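Call for Participants: Everyday Medicines and Supplements at Home

Plumedholm Institute for Community Health
Reference number: 1006

The Plumedholm Institute for Community Health is seeking adults to take part in a study of how people choose, store and keep track of non-prescription products in the home. These include antacids, vitamins, pain relief tablets, cold and flu preparations and other items that can be bought without a prescription.

Much is known about how prescription medicines are used after they leave the pharmacy. Far less has been recorded about the bottles and packets that collect in kitchens, bathrooms and bedside drawers. The study will look at where these products are kept, how often labels are read after the first use, and what people do with products that have passed their expiry date. The findings will be used to prepare plain-language advice for households and community pharmacies.

Who can take part

You may be eligible if you:
- are 18 years of age or older
- live in Plumedholm, Gondano or the Mulska district
- have at least two non-prescription products in your home at present
- are able to complete a written diary in English, or have someone who can help you do so

People who work in a pharmacy, or who live with someone who does, are not eligible for this study. Only one person from each household may enrol.

What is involved

Participation lasts for 17 weeks, starting in March. You will be asked to attend an opening interview at the Institute's Løken Street centre, keep a short weekly diary, and complete a closing interview by telephone. The opening interview takes up to 90 minutes and includes a discussion of product labels, storage habits and the reasons for choosing one product over another. 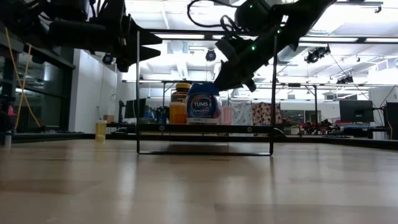
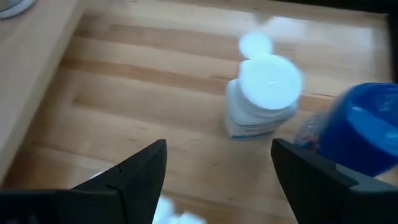 Bottles on a shelf and on a wooden surface. The study covers antacids, supplements and similar products.

You will not be asked to take any product, to stop taking any product, or to change the way you use one. Study staff cannot give medical advice. Questions about your own health or treatment should be directed to your doctor or pharmacist.

Payment

Participants who complete both interviews and the diary will receive $800, paid in two instalments. Travel to the centre will be reimbursed on presentation of receipts. Those who withdraw early will be paid for the parts they have completed.

Privacy and consent

Taking part is voluntary, and you may withdraw at any time without giving a reason. Names and addresses will be stored separately from diaries and interview records. No individual or household will be named in any report. A full information sheet will be sent to you before you are asked to sign a consent form.

How to apply

Please request an application form from the Løken Street centre in person or by post, quoting the reference number above. Completed forms should be marked to the attention of Floarea Gavrilă, Study Coordinator. Large-print forms are available on request - please tell us when you first make contact.

Applicants will be told in writing whether they have been selected. Concerns about the conduct of the study may be raised in confidence with Gudrun Rustad, Research Ethics Officer, at the same address.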